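Getting rid of paper

30/12/2018

I have kept paper since I was a student. Phone bills, bank statements, warranty cards for things that broke years ago, the instructions for a fan I left behind in another apartment. When we moved to Gouveia it all came with us in the same boxes it had been in before, and the boxes went into the small room at the back of the house and stayed there.

In October the back room got damp. It was nothing serious, a gutter had come loose and water was getting in behind the window frame, but I had to move everything away from that wall and so I had to look at it. There were 17 boxes. I had been telling my wife for years that there were maybe ten.

I decided to go through them before the end of the year, one box each evening if I had the time and none if I didn't. I finished the last one two nights ago, so I am writing down how it went while I still remember it.

The first thing I learned is that I was keeping most of it out of laziness. I had always thought of myself as a careful person. A careful person would have known where the deed to the garage was, and I found that in a folder marked "Car". The car in question was sold a long time ago.
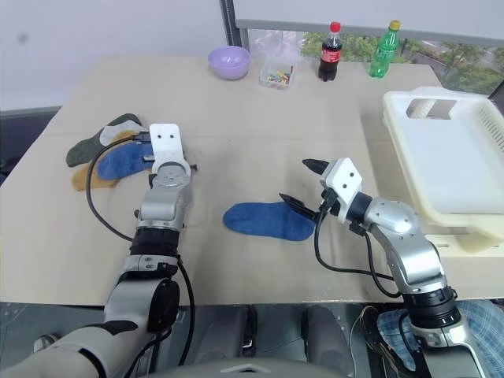 Custódio Sampaio
Writes and edits this blog

My method changed as I went along. For the first few boxes I read everything. This was slow and it put me in a bad mood, mostly on account of the bank statements. I don't recommend reading your old bank statements. After the fourth box I made a rule that I could look at the top of a page, the date and the name of whoever sent it, and then I had to put it in a pile. Keep, scan, shred. A fourth pile called "ask" was meant for my wife, and she told me to stop adding to it.

The keep pile was the property papers, birth and marriage certificates, school diplomas, the vaccination booklets, and the last few years of taxes. I checked with our accountant how far back I needed to go for taxes and her answer was much shorter than I expected. I had returns from my first job, when I worked the counter at Motuvex selling hose fittings. I kept one payslip from there, for no good reason except that I liked seeing the number.

The scan pile was the hard one. I bought a cheap scanner and found that feeding it is dull work, and after a few evenings I started asking if I would ever open the file. Most of the time the answer was no, and the page went to the shredder instead. In the end I scanned 359 pages. They are in one folder on the computer with a copy on a drive at my brother's house. The names of the files are plain: year, sender, subject. I tried a system with codes at first and could not find anything in it.

The shredder was old and needed to cool down after every few minutes, so I did a lot of sitting. It gave out completely at box 12. The shop in Cedberg wanted nearly the price of a new one to repair it, so I bought a new one, a size larger, and I wish I had done that at the start. Shredded paper takes up far more room than you would think. Our neighbor took some of the bags for her hens and asked for more - then asked me to stop.

I found letters too. I wasn't expecting many, but there were nine from my grandfather, all sent during the year I was away in Prurnside. He wrote about the weather, the price of feed, who had died, and what my grandmother was cooking while he wrote. His handwriting gets worse from the first to the last. I had answered some of them, I know, and I have no idea where my answers went. Someone probably threw them out when the house was cleared, in the same way I have been throwing things out these past weeks.

I read those from start to finish, rule or no rule. They are in a box of their own now, on the shelf in the hall, and I told my daughter where they are.

What is left of the rest fits in two boxes and a drawer. The wall has been repainted and the gutter is fixed, although I don't much like how the man attached the new bracket and I will probably do it again in the spring. My wife wants the back room for sewing. I had some idea of a desk by the window, but she asked first.

I still get paper bills from the water company. I have asked them to stop three times, and another one came this morning.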